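Making 3D Animation at Home Without Losing Your Evenings (or Your Desk)

I've been animating little scenes at home for a good while now, mostly after tea, mostly at the end of the kitchen table. I never had a studio and I still don't. What I do have is a pile of small habits that keep the work moving, and people keep asking me for them, so I've finally typed them up. They're in no order at all, sorry!

Model the table before anything that goes on it

I used to start with the fun object and then find it floated, or sank, or looked like a toy. Now I build the worktop first, with real measurements from my own kitchen, and everything else gets sized against that. My worktop is 3 cm thick and I copy that every single time. If the edge of a table looks right, people will forgive a lot of what's on top.

Get your floor sorted early too. A patterned floor tells you straight away if your camera lens is too wide, as the tiles go stretchy in the corners. I like small repeating patterns for this, even if I swap to something plainer for the final render.
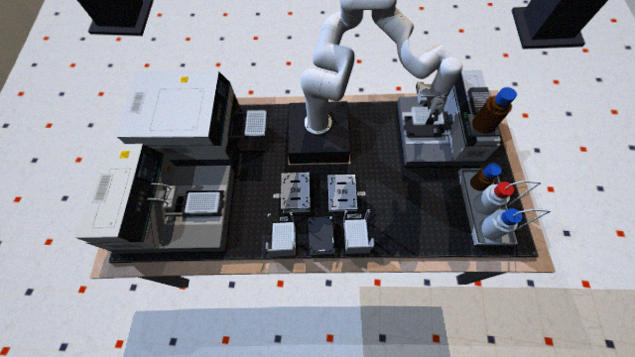 The same goes for scale in general. Keep one boring reference thing in every file (mine is a mug, and it's a very ugly mug) and drag it next to whatever you're making. Hide it before you render. I forgot once and there is a short film about a lighthouse with my mug on the rocks.

Block it out in grey

Siiri Harju, who ran the evening class where I learned most of this, wouldn't let us touch a colour until the whole shot worked in plain grey. I grumbled about it for weeks. But she was right, and I still do it. Boxes for furniture, cylinders for arms and legs, no textures, press play. If it's dull in grey it'll be dull in oak and brass as well.

Save a numbered copy when the grey version is done. I put mine in a folder called Clukberg, after the first town I ever built, and I go back to it far more often than I'd like to admit.

Joints: fewer than you think

Lamps, cranes, elbows, anything that bends. Put the pivot in before you make the shape pretty, and test each joint by itself. Move one, put it back, move the next. When I rig the lot in one go I always end up with something bending backwards through itself at half past ten at night, and then I'm cross and I don't sleep.

Name the parts as you go! "Upper", "lower", "wrist", whatever you like, so long as it isn't Cylinder 80.

Stop your computer cooking

Our spare laptop lives on a shelf over the radiator in winter, which was silly of me. For long renders I stand it on a wire cooling rack, the sort you'd put scones on, with the lid wide open and nothing near the vents. In July I only render overnight, with the back window on the latch. Give the vents a going over with a soft, dry paintbrush while it's switched off and unplugged.

Also, do your tests at a quarter size. I render 100 frames small, watch them with a biscuit, fix the daft bits and only then set the big one going.

Light it like a kitchen

One large soft light from above and a weaker one from the side. That's nearly all I ever use. Pure black shadows look harsh, so I lift mine a touch, and I never leave wood perfectly matt or perfectly shiny. A little bit of unevenness in the grain does wonders along a front edge, where the light catches it.
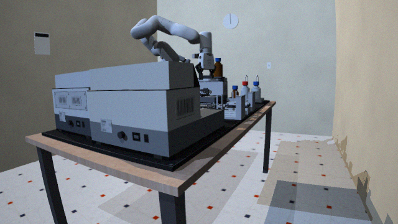

Wood grain along the front edge of a rendered tabletop.

Keep a paper notebook

I know, I know. But I've lost more settings to crashes than I can bear to think about, and my notebook has never crashed. Each project gets 2 pages: one for the light settings, one for things to fix. My current one is called Tristeck and the fixing page is already full, mainly of feet sliding about when they ought to be standing still.

For sliding feet, by the way, look at the keyframes on either side of the step and make them match exactly. Then check the curve between them hasn't got a bulge in it. It nearly always has a bulge in it.

Pack up properly

Before I close the lid I save, copy the file to the little drive in the cutlery drawer, and write down the very next job in the notebook. Something small, like "shorten the door swing". Then when I sit down the next evening I can just get on with the door.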